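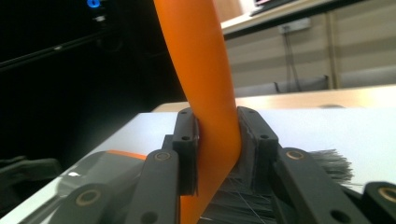
Hileck Service Desk
Ticket category: Stock and Ordering
Subject: Dustpans and replacement lips showing as "unavailable" in the Trilon ordering portal
Priority: Normal
Status: Resolved, monitoring

Summary of the fault

Sites ordering cleaning consumables through the Trilon portal reported that certain lines could be added to the basket but were removed without warning at checkout. The item page continued to show stock. No error message was given, and the order confirmation listed the remaining items only. Several sites did not notice the omission until delivery.

The fault was first reported by the Dalsgaard site in February. It was recorded at that time as a user error and closed. The ticket was reopened when two further sites reported the same behaviour, and the earlier closure has been corrected in the record.

Affected lines

Dustpans, all sizes
Replacement rubber lips for dustpans
Hand brushes, soft and stiff
Floor squeegees, narrow only

Wide squeegees, mops, buckets and all liquids were not affected.

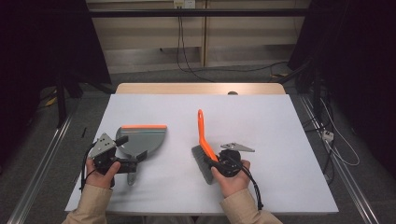
Dustpan, grey, with orange rubber lip.

Log

Entry 1. Dalsgaard site asked to clear the browser history and repeat the order. No change. The dustpans were again missing from the confirmation.

Entry 2. Order repeated by the Service Desk using a test account. All items went through correctly. The fault was therefore taken to be connected with the site account and not with the catalogue.

Entry 3. Site account compared with the test account. Both have the same permissions. The site account has a spending limit of 200 pounds per order; the test account has none. The limit was raised for one order as a trial. The dustpans were still removed.

Entry 4. Catalogue export requested from Trilon. The export contains 3000 lines. Of these, 40 carry an old supplier code left over from the previous contract with Hilel. All of the affected lines are among them.

Entry 5. Trilon support confirmed that the checkout page compares the supplier code on each item with the list of suppliers approved for the site. Where there is no match, the item is dropped. The test account is not tied to a site, so the comparison is not made. This explains the result at Entry 2.

Entry 6. Supplier code corrected on a single line (dustpan, standard) and the order repeated from the Dalsgaard account. Item present on the confirmation and on the delivery note.

Entry 7. Remaining codes corrected in one batch. The batch stopped part of the way through and 13 lines were left unchanged. These had been locked by an open stock adjustment. The adjustment was closed by the Stores team and the batch was run again without error.

Entry 8. Repeat orders placed from the three reporting sites. All items accepted.

Cause

Supplier codes were not updated on part of the catalogue when the contract changed. The portal treated these items as unapproved and removed them without telling the user.

Action for sites

Sites should check any order placed before the correction against its delivery note. Missing items will not be sent automatically and must be ordered again. No charge was made for items that were removed, and a credit is not needed.

Saved baskets created before the correction still hold the old codes. Please delete these and build them again from the catalogue — copying an old basket will carry the fault across.

Outstanding

A request has been made to Trilon for a message to be shown when an item is removed at checkout. No delivery date has been given. The request is being tracked separately.

The narrow squeegee is listed twice in the catalogue, under the old and the new description. Both entries can be ordered and lead to the same product. The duplicate will be withdrawn at the next catalogue review.

Last updated: 29 March 2025
Sites that continue to see items removed should reply to this ticket, quoting the order number and the item code, and should not open a new one.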